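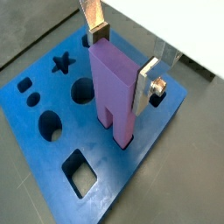 Shape sorters – keep or donate?

rajan_mom2
My son is turning 2 in February and we're drowning in toys. He dumps the sorter out and walks off. Is it worth hanging on to?

Otakar G.
Keep it! Mine ignored theirs for months and then one morning at 6 am it was the only thing in the world (before coffee, of course).

wistela
I'd pass it on. Once they know where everything goes they're done, and puzzles do the same job.

nithin_a
Disagree with wistela. My daughter still builds with her blocks – the arch is a bridge, a garage, a bed for a very small bear. Try putting out just 2 pieces at a time, a whole pile is a lot for a little guy.

wistela
OK, the bridge thing is fair. Ours just got thrown at the dog.

rajan_mom2
Ha, we have a dog too. Putting most of the blocks in the closet tonight and leaving out the easy ones!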